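Parking, again

The permit letter came on a Wednesday, in a plain envelope with the Hendum campus seal on it. I have worked at the college for long enough to remember when you hung a paper tag on your mirror and that was the whole system. This year the tags are gone and the lots are run by plate readers. The letter said my plate had been moved from Lot C to the Kubiak garage, and that I could appeal in writing.

I did not appeal. I went over to the public safety office on my lunch break and asked at the window. The officer on duty was polite and had clearly answered the question many times that morning. Lot C is closing for the drainage work. Everyone with a staff permit from our end of campus goes to Kubiak, and everyone from the arts buildings goes to the gravel lot behind Cirby Hall. The shuttle stops at both.

According to the sheet taped up next to the window, there are 2,565 permits this term and 2,000 regular spaces. There are 100 more in the overflow lot by the track, and that one closes on game days. I copied the numbers down because a few people in my building had asked me for them. The officer said the numbers work out, as a lot of people only come in two or three days a week. I expect that is true for most of the term. The first two weeks will be tight.

How the garage has been so far

I have parked there for eight days now. I get in at 7:15, and at that hour the second level is half empty. By 8:30 you are going to the roof. The plate reader at the entrance is slow if your plate is dirty, and mine was, so I had to back out once and let a line of cars go around me. A wet rag fixed it.

The walk to my office is eleven minutes by the main path and nine if you cut behind the library. The lights on the library side have been out since before the break. I reported them on the work order page and got a number back. My coworker Waldemar Michalski reported the same lights in January and also got a number.

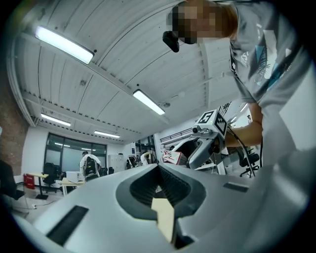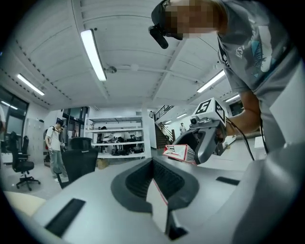
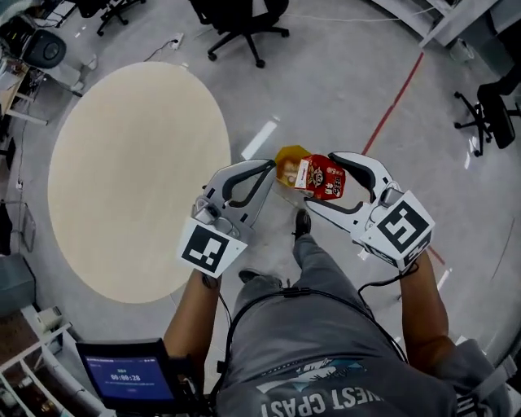

The escort service

I had forgotten the college still has this. If you leave after dark you can call the public safety desk and someone will walk with you to your car. I used it last Thursday, after a budget meeting ran until almost eight. A student employee in a yellow jacket met me at the side door in six minutes. We talked about her chemistry class. She checked in on her radio when I got to the garage stairs and then headed back.

The number is on the back of your ID card, in small print. It is also on the blue phones, but the one nearest the library has a bag over it at the moment.

What I would change

The shuttle should start before 7:30. The food service and grounds people are here by 6:00, and they were the ones parking closest to their doors before all this. I wrote that on the Tarex survey the college sent around, which had one box for comments and a limit of 100 words. I used all of them.

I would also put the level counts on a sign at the bottom of the ramp, so you know to go straight up. The hospital garage across town has one and it saves a lot of circling.

Lot C is supposed to open again in the fall. The fence went up yesterday and there is a backhoe parked in my old space.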